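**4 August 2023 – glaze fit, mug bodies, second round**

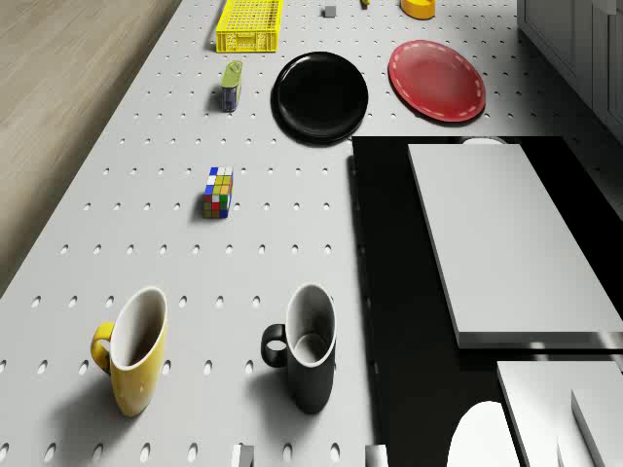
Carried on from the July tests. The crazing on the Flollside stoneware is still the main problem. Clear liner glaze (our number 12) went on at the usual thickness, fired to cone 6, and showed fine cracks inside the mugs after the boiling water and ice routine. The outside colour glazes are holding, so I am leaving them alone for now and only changing the liner.

Working assumption: the liner has too much soda in it and shrinks more than the body on cooling. Options are to raise silica, swap part of the soda feldspar for a lower-expansion flux, or change the body. Changing the body is the last resort as we have 206 kg of the Flollside left in the store.

**Mixes made up today**

- 12/A – as before, control
- 12/B – silica up by 4 parts
- 12/C – silica up by 4, talc in place of some of the whiting
- 12/D – as C, with half the soda feldspar replaced by frit

All sieved twice through 80 mesh. 12/D settled hard in the bucket within the hour and had to be scraped off the bottom. Added a pinch of Epsom salts in solution, which kept it up for the rest of the afternoon. Specific gravity 1.45 on all four before dipping. 12/C needed more water than the others to get there.

**Test pieces**

9 bisqued mugs in total: three each of B, C and D. The control went on flat tiles only, as we have plenty of crazed mugs from July to compare with. Poured the liner, counted to three, emptied and drained upside down on the rack. Rims sponged back and redipped to 5 mm. Two of the D mugs had a bare patch low down on the inside where the handle joins. Touched in with a brush, but I would not trust those two for a crazing result, so mark them down as spares.

Handles: the Clommont pattern (full loop) is drying better than the flat strap. No cracks at the lower join on this batch. The strap handles had them on one mug in four last time. I suspect the join is being made too dry – score and slip earlier, before lunch if throwing in the morning.

**Firing**

Packed the Wurkeo kiln, middle and lower shelves only. Schedule:

1. 100 °C an hour to 600
2. 150 °C an hour to 1200
3. Full rate to 1222, soak 16 minutes
4. Off, natural cooling, bung in

Cones on both shelves. The lower shelf was half a cone behind in July, so I have moved the D mugs up to the middle. The thermocouple reads high against the cones and the offset still needs entering in the controller. Element three looks tired, resistance to be checked once it is cold.

**To do**

- Do not open above 80 °C. The last load was opened early and we could not tell dunting from crazing.
- Stress test: boiling water three minutes, ice water three minutes, repeat five times, then ink inside and wipe.
- Leave one mug of each mix on the shelf untested and look again in a month for delayed crazing.
- Lemon slice overnight on a tile of each, check for loss of gloss. 12/C may go slightly matt with the talc.
- Order silica, one bag left. Ask Negussie for a price on the frit in 25 kg before committing to D.

Kiln log sheet is clipped to the controller. Cone readings to be added on unpacking.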